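Sorting the soft toys

14/07/2019
Posted by Irnura

We moved to Ronthorpe in May and the soft toys are still in bin bags in the hall. I started on them this week. I bought a few clear plastic bins with clip handles from Jatton, 8 pounds each, as I was tired of opening lids to find out what was inside.

My rule is one bin per kind of animal. Bears were easy. Rabbits took two bins and a bit of squashing.

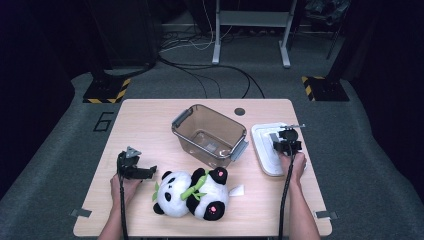
Pandas get their own bin as well. I did think about putting them in with the bears, but the one with the bamboo across its chest has bits that catch on everything, and the smaller bin suits it better. I cut off any labels that scratch and leave the soft ones alone.

Anything with a split seam goes on a tray for mending. I use Delorme thread for that, doubled, and a ladder stitch. It's slow work and I only manage a couple in an evening.

The dogs are next, then whatever is at the bottom of the last bag.

23 comments
151 shares

Recent posts
Shelves for the box room
What to do with odd jigsaw pieces
Washing soft toys by hand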